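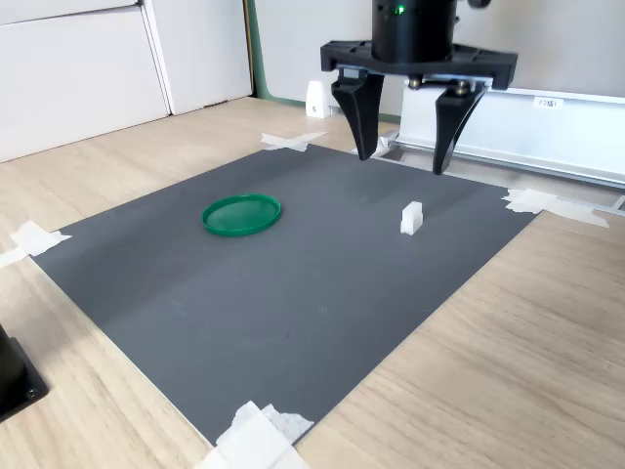 Brustinness Design Triennial: November programme

The Brustinness Design Triennial opens in November at the Kellus Building and two further sites in Pevemness. The exhibition brings together 143 works by 91 studios. Entry is free at all venues.

The main display occupies 926 square metres on the ground floor. Talks take place in the Tipoki Hall at 6.30 pm; places must be booked through the Triennial website. Step-free access to the Kellus Building is from the rear courtyard.

Press accreditation forms and exhibition plans are available on request from the Triennial press office.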